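January, a little after nine in the evening

The kettle is on for the second time and I have finally sat down with this notebook, which I have been promising myself since supper. My knees ache from the Tuton stairs but it is a nice sort of ache, and I want to get the day down before it runs together with all the others. I went to choir again! Thirteen of us tonight, in that drafty upstairs room, and we got all the way through the lullaby without stopping, even the page where the altos always wander off and have to be fetched back.

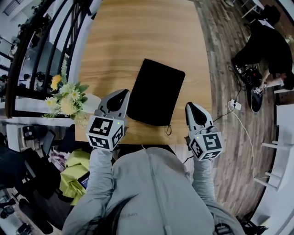 I have been thinking all evening about why I gave up singing for so long. I suppose I told myself there was no time, what with the house and then Mother, and after that it was simply a habit not to. Then in the fall Jintana Khamphan rang and said they were short of low voices and would I please just come and stand there, and so I came and stood there (and mouthed the words, mostly, for two rehearsals). What I need now is something warm to wear. A light gray hoodie would do me nicely, with a good deep hood for the walk home, and I could stop going about in that brown coat that smells of mothballs no matter how long I hang it on the porch. I shall look in at Jaidee when I'm next in town and see what they have for under 30 dollars.

The new piece is harder. It is number 412 in the old green book, and it has a long held note near the end that I can't manage on one breath, though I tried it in the bath this morning and again while the oatmeal was cooking. Ekkachai Bunnag says to breathe early and breathe quietly and let the neighbor carry you, and I like that very much. I wrote it in pencil at the top of my music. Tonight I breathed too late and came back in on somebody else's word, and Jintana squeezed my elbow, and on we went.

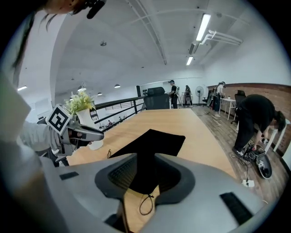
Eftychia Lazaridis told me on the stairs afterward that I was worrying far too much about the spring concert, that she had sung at Trudivstead with a streaming cold one year and her own sister hadn't noticed, and that people come to hear something lovely and go home having heard it. I said I would try to believe her. She lent me her marked copy, bless her, and I have it here beside the teapot.

Must remember to buy lozenges, and to write to Theerawat Srithong about the ride in on concert night. Tea's ready now.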